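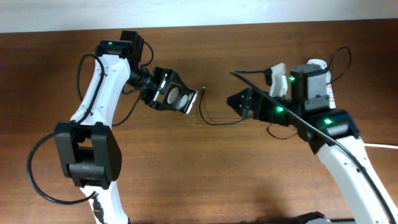 So I finally caved and bought the Arley table, the reddish-brown one, after going back and forth on it for most of the winter. I've had it five months now and figured I'd write something up, because when I was shopping all I could find were reviews from folks who'd had it for a weekend and loved it (of course they did, it's pretty!).

First things first, the wood. The color is what sold me. It's a warm reddish brown with plenty of grain running through it, and against a plain white wall it looks fantastic. My last table was a gray thing that made the whole room feel like a dentist's office, so this was a big step up. In the evening with a lamp on, it's gorgeous. Under a bright overhead bulb it goes a bit more orange, so if you're picky about that, go look at one in person first. The Chrysikopoulos showroom in Clirnville had two on the floor when I went and they didn't match each other exactly, one was noticeably redder. I liked the redder one and asked for it, and they were nice about it.

I paid $358 with delivery. The Fledness is the one everybody compares it to, and that was $253 at the same store, so yeah, over a hundred bucks more. I sat at both. The Fledness wobbled when I leaned on a corner and the Arley didn't, and that pretty much settled it for me.

Putting it together: 17 bolts and one wrench, and the wrench is terrible. Use your own! I did the legs alone with the top face down on a blanket, no problem, but flipping it over took two of us and some bad language. Also, check the bolts again after a couple of weeks. Mine had loosened a little on one side and I only noticed when my coffee started shivering every time I typed.

Now the gripes. The finish shows dust like crazy, way more than I expected from a color like this. Wipe it with the grain or you'll see streaks. And it does mark. I left a hot mug on it the first week and got a pale ring that took a lot of rubbing with oil to fade (it's still there if you know where to look, and unfortunately I know where to look). Coasters, people. I also wish the edges were rounded a bit more, my forearms get sore on long days.

Everything else has been great. I eat at it, work at it, wrap presents on it, and it's stayed solid through all of that. Four stars from me, and I'd give it another half if they'd put a decent wrench in the box.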